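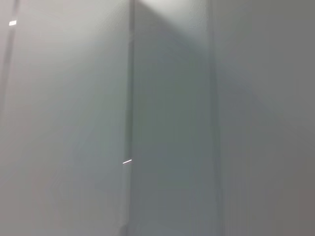

What's the best way to get scuffs off pale grey matt panels without leaving a shiny patch?

Warm water with a drop of washing-up liquid on a soft cloth, dabbed on, then a dry cloth straight after. Keep the magic sponges well away.

pultside_pat
Thanks, that's what I was hoping to hear! I've got light grey panels all down my hallway (Brosomeck ones, bought in September) and the pushchair has been at them. I had a go at one mark with a melamine sponge and now there's a patch that catches the light every time I walk past — drives me mad.

gritandgrout
Sorry, but I disagree about the sponges. I've used them on matt walls for years and never had a shine. You just have to go gently and not lean on it like you're scrubbing a roast tin.

Mopsy60
Gently or not, it's still an abrasive. I ruined a bit of my landing that way and ended up repainting the whole stretch, as the touch-up dried a different grey. Off-white one end, bluish the other, looked awful.

pultside_pat
Oh no, that's my worry as well. Can you paint over these panels at all or do they have to come off? Each one was over 60 quid so I'd rather not.

kettle_on
You can paint them. Rub the shiny bit down with 600 grit, wipe it, prime it, then do the full panel from one corner to the other so the join falls on the seam. I did 2 thin coats with the Kullport eggshell and left it overnight between them.

gritandgrout
Eggshell on a matt wall?? It'll look different from the ones next to it. Get the flat version.

kettle_on
Fair point, mine were all getting done anyway. Flat for you then, Pat.

Mopsy60
And do the seams with a soft toothbrush while you're there, mine were full of dust.

pultside_pat
Right, flat paint ordered and a toothbrush pinched from the bathroom. Will report back once I've had a go at the one behind the door.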